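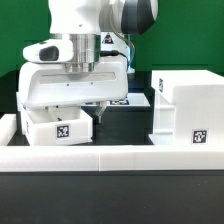
Mhairi Purves wanted to know why the arm is always the first line on everybody's budget and the table it stands on is never a line at all. She asked it in the middle of a planning meeting, with the quote from the supplier already printed out and a space left underneath for a signature, and I didn't have a good answer for her.

September – by Isla Rankin
Reading time: 6 minutes

Colberg launches Sumeo 2, a free planning sheet for small firms buying their first robot arm

I've been wanting to write this one for a while! From Monday, anyone can download Sumeo 2, our planning sheet for workshops, labs and small packing rooms that are thinking about buying a robot arm and would like to know what the whole thing is going to cost before they order it. It's free, it opens in any ordinary spreadsheet program, and you don't have to give us your email address to get it.

We're a small company in Cowie and we help other small companies plan their equipment spending. That used to mean ovens, compressors and the odd forklift. These days half the calls are about robots, and the calls nearly all go the same way. Somebody has seen an arm at a show, they've had a price for it, the price is lower than they feared, and they want to know if they can put it through before the end of the financial year. Very often they can. Then I ask what it's going to pick up, where from and where to, and there's a bit of a silence on the line.

Think of a bench set-up where a gripper reaches down into a little open box. The arm is one purchase, and a big one. But there are also low walls round the work area, the box itself, blocks and platforms to work with, printed square markers stuck on the fronts and tops of things, and a green backdrop behind the lot. Some of that is cheap and some of it you can make yourself on a quiet afternoon, but all of it has to be decided by someone, and bought or cut or printed, and very little of it tends to be on the supplier's quote.

The first Sumeo sheet came out of a job we did with Zesia, who wanted to try out an arm on one sorting bench before asking their board for more. We set aside £523 for what we called "bits and pieces". The bits and pieces came to £907. That's not a frightening sum next to the price of an arm, I know, but it was a frightening sum to explain at the monthly meeting, where it looked as if we'd simply forgotten things. We had forgotten things! We'd left out the second set of fingertips, the bench covering, the cable covers and the delivery charge on the base plate (it was heavier than any of us had thought, and went as a pallet). Mhairi kept every receipt in a shoebox file and those receipts became the rows of the first sheet.

So what's in the new one?

The sheet starts with the task and leaves the arm until later. You write down the object, its weight, where it sits at the start and where it ought to be at the end. If you can't fill in those boxes, the price page stays greyed out. A few of our testers found that annoying and told us so – we've kept it anyway, though you can now switch it off on the settings tab if you really want to.

After that comes the work area. There are rows for the table, walls or guarding, containers, fixtures, lighting, backdrop, markers and any printing. Each row asks whether you'll buy it, make it or borrow it, and if you say "make it" the sheet asks for hours as well as materials. People hate that column. I hated it too when I filled it in for our own bench. Staff time is money all the same, and two people cutting panels for a day and a half is a cost your accountant will want to see somewhere.

Then there's the hand. I'd say more first budgets go wrong here than anywhere else. A gripper may come with the arm, or it may be quoted separately, and the fingers may be separate again. Ask the question in writing. Ask how long the fingertips last in your sort of work, what a replacement pair costs and how long they take to arrive. Soft tips and printed tips should go in as something you'll buy again, like gloves or blades, so Sumeo 2 puts them on the running costs page by default.

The running costs page itself is new. It covers spare fingers, tubes and cables, software renewals, the service visit and a line for training, which repeats every year, because people leave and take what they know with them. There's also a box for the safety assessment. Please don't leave that one at nothing. Get a proper person to do it and put in what they quote you.

The last change is one Zesia asked for. Any single item over £2,000 now has to have a name beside it and a "needed by" month, and the sheet sorts those into a one-page summary you can hand to whoever signs things off. The cheaper rows are added up underneath. Zesia's finance people read that page and hardly ever open the rest, and I can't say I blame them.

I asked Mhairi for a proper quote to put in this release and this is what I got: "I'd want any small firm to do the boring half first. Measure the table. Draw where the boxes go. Tape it out on the floor if you have to. You'll find out very quickly whether you need the longer arm, and that's a conversation you want to have before the order goes in."

She's also asked me to mention the drawing page, seeing as it was her idea. It's a plain grid you can print, with room to sketch the bench from above and mark the reach of the arm. It isn't clever and it doesn't link to anything. People have liked it more than any other part of the sheet.

A few things Sumeo 2 won't do. It won't tell you which make of arm to buy, and we don't take a fee from any supplier. It won't work out how quickly the robot pays for itself, either. We had a go at that and the answers swung about so much with small changes to the inputs that we took the page out again. If you're weighing up leasing against buying there's a tab to lay the two side by side over the years you choose, but the lease terms are yours to read and type in – every word of them, please, and the bit about returning the equipment twice.

If you used the first version, your figures can be pasted straight across. The one exception is the fixtures section, where the rows have moved, so check the totals at the bottom match before you bin the old file.

We're also opening the office phone line for budget questions on Monday from 10am until 4pm. Ring with a half-finished sheet, that's fine! A rough sketch and the supplier's quote are plenty to be going on with. If you've already bought the arm and are only now finding out about everything else, ring us too, and have the receipts to hand.

Press queries, or a copy of the sheet with sample figures filled in, can go to me by name at the Cowie office. Mhairi is happy to talk to trade papers about the Zesia bench, though she'd like the questions the day before.

Contact: Isla Rankin, Colberg press desk, Cowie | © Colberg. All rights reserved. | Back to top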